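Betreff: Re: [gisach-nachbarn] Waschküche, neuer Plan ab Juni

Sebastián Riquelme schrieb am 15. Februar 2018:
> Liebe alle, ich schlage vor, dass ab Juni jede Wohnung einen festen
> Waschtag bekommt. Ausserdem: Wer hat bei 60 Grad gewaschen und
> danach das Programm nicht zurückgestellt? Meine Pullover sind jetzt
> Kindergrösse.

Lieber Sebastián, mein Beileid an die Pullover.

Feste Waschtage hatten wir schon einmal. Das endete mit 54 Mails und einem Vorhängeschloss, dessen Schlüssel bis heute als vermisst gilt. Ich wäre für die Liste an der Tür — mit Kugelschreiber, Bleistift hat sich als zu diplomatisch erwiesen.

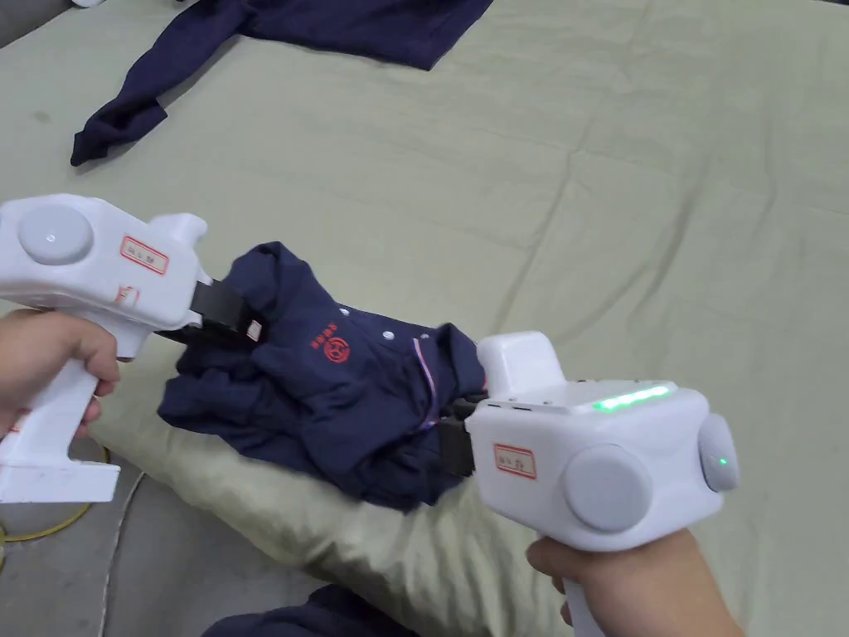
Wie lange darf man die Maschine am Stück belegen? Fünf Stunden, inklusive Trockner, so steht es in der Hausordnung auf Seite 20.

Zum neuen Trockner: Die Offerte liegt bei 800 Franken, ohne Montage. Dafür trocknet er angeblich auch Jeans — der alte hat sie ja eher angewärmt. Wer dagegen ist, schreibt bitte an die Liste und nicht wieder auf den Zettel am Lift.

Das Flusensieb bitte nach jedem Durchgang leeren. Es beisst nicht.

Gruss aus dem dritten Stock
R.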